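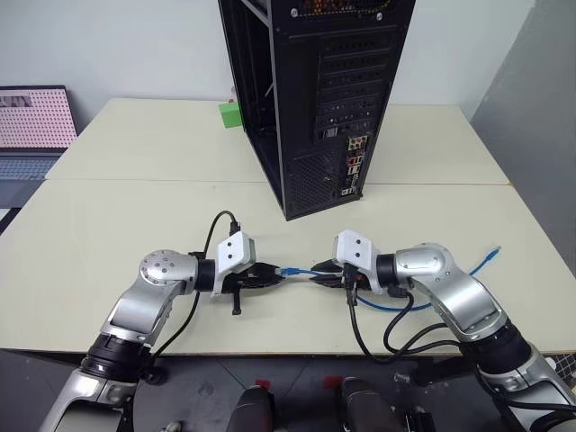

EDLEY ROBOTICS CLUB
Minutes of the Regular Meeting, May

The meeting was called to order at 4:15 p.m. in the Paucar Building lab. A quorum of members was present, together with the faculty advisor. The minutes of the April meeting were approved as distributed.

1. Report on the cable task

The task group reported on preparations for the Norkalance student challenge. The entry calls for a two-armed robot to pick up a network cable, pass it between grippers, and insert the plug into the port of a desktop computer. The group has now logged 1,346 practice runs under operator control. Of these, 823 have been reviewed and accepted for training. The remainder will be reviewed before the next meeting.

The group noted that most rejected runs were stopped during the handover between arms, when the plug turned in the fingers. Members discussed whether operators should grip the plug body or the cable directly behind it. It was agreed that both methods would be kept in the practice set for now and that each run would be labeled with the method used.

2. Starting layout

The challenge rules require a written starting layout, and the task group presented a draft. The robot is to begin with both grippers open, facing each other across the front table, and the blue cable is to lie loose between them. The tower stands with its back panel toward the robot and its side panel off, as in the current setup. Several members asked that the draft also state how far the near plug may be from the base of the tower. The task group will add a measurement and circulate a revised draft by Friday. 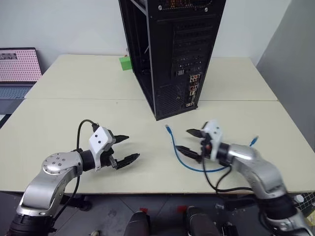
The second part of the draft concerns variation between runs. The advisor recommended that the position of the cable be changed more often, as the operators have tended to put it back in the same place. The arc that passes beneath the right gripper, with the far connector off to the right, was accepted as layout A. Layouts B and C will be drawn up by the task group. No change to the position of the tower was proposed.

3. Software

The move to Fleltness for run storage is complete. Members are reminded to enter the layout letter at the time of recording. Seventeen runs from last month have no operator initials and will be removed unless claimed.

4. Budget

The balance stands at $2,063. A motion to purchase replacement network cables and one spare set of gripper fingers was made, seconded, and carried without opposition.

5. Other business

The request for extended lab hours was tabled until the next meeting.

The meeting was adjourned at 5:20 p.m.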